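Nov 26, 2020

Spent the morning on next year's equipment list with Anneliese Vogler. The Lehtinen quote for spare fingers came in at 316 each, and Henis wants 200 but can't deliver before June. I put down four of the Lehtinen ones. The cable job wears on them and I don't want to stop for a part.

We also need new boxes. The cardboard dividers are frayed and torn, and replacements with plastic dividers are 47 apiece from Tasel. Carola Rathjen thinks we should buy more cardboard and save the money for a second wrist camera.

Power supplies and their cables, at the cell: 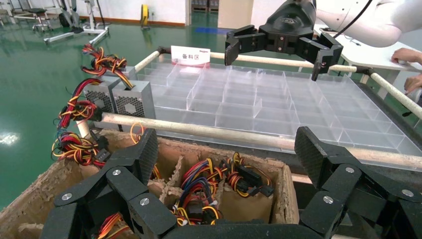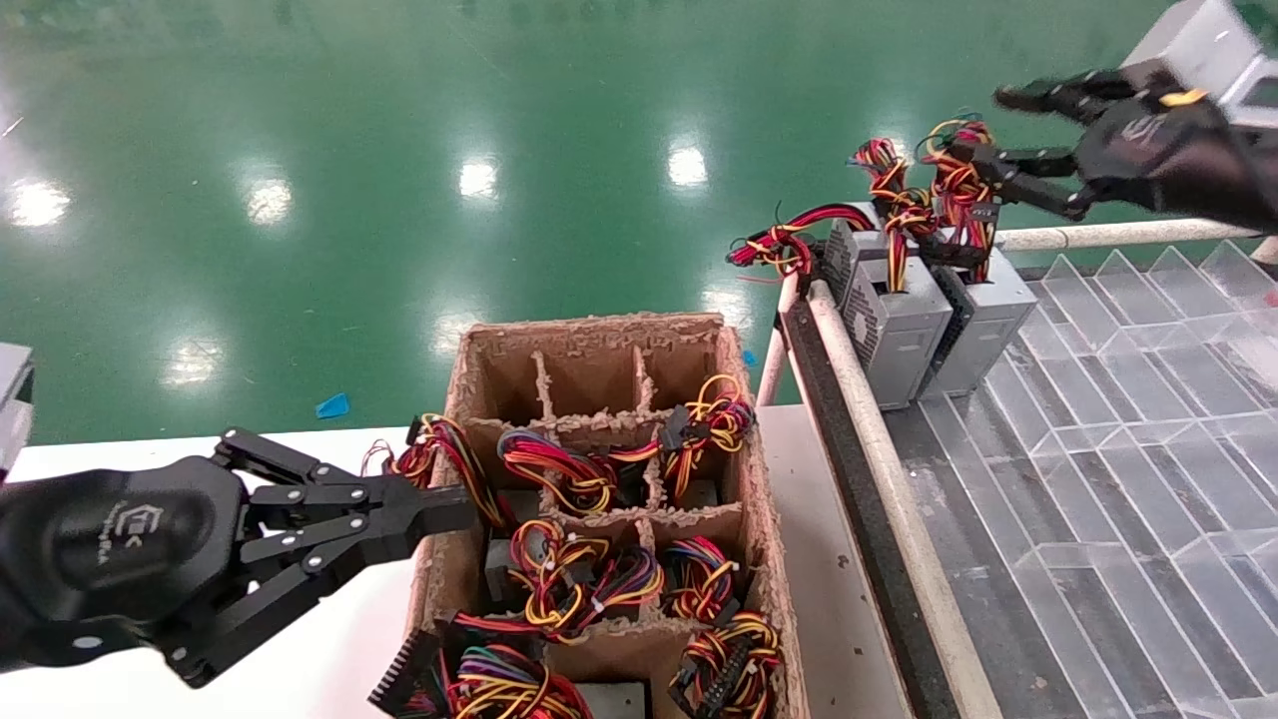
The service contract with Pruvent is still open. They asked for 125 a month and I left the line blank until Carola has read the terms. Anneliese will type up the list tonight. I still have to measure the doorway for the new bench.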